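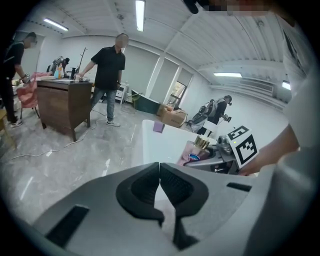
Pink bottle and purple sponge on the white table.

Stirnamach — progress report to the Femeo games fund
Prepared by Karine Wong, 11/15/25

Work since the June report has gone mostly into the second chapter and the console version. Chapter two can now be played from start to finish. It has 21 levels, two fewer than planned. Both of the dropped levels were ferry crossings that repeated a puzzle from chapter one, and I don't intend to bring them back.

Controller support is finished on the main menu, map and inventory. The shop screen still loses its cursor when a player backs out of a sale, and Lindgren is working on that now. Load times on the older console are down to around 43 seconds, still too long. Most of the delay is the harbour map, which loads all its music at once.

We sent out 400 demo keys through Clirkeo. The written feedback was useful on difficulty and less so on story. Players liked the fishing and disliked the colour of the hint text, which has been changed. A number of them asked for a second save slot, and this is in the current build.

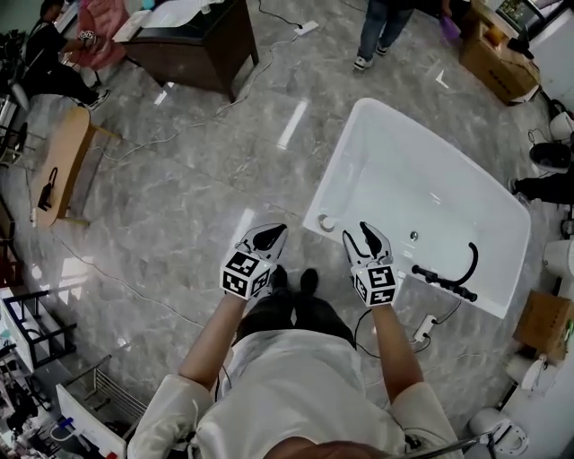 White bathtub with black hand shower, tiled floor.

Spending is within budget except for translation. The French script came in longer than quoted, and I have moved money from the trailer line to cover it. The trailer will be cut in-house.

Next period:
Finish the shop screen and harbour map loading
Record the remaining voice lines for chapter two
Submit the console build for certification

The main risk is certification — if the first submission fails, the release moves back. I would like to discuss the timing of the final payment before we submit.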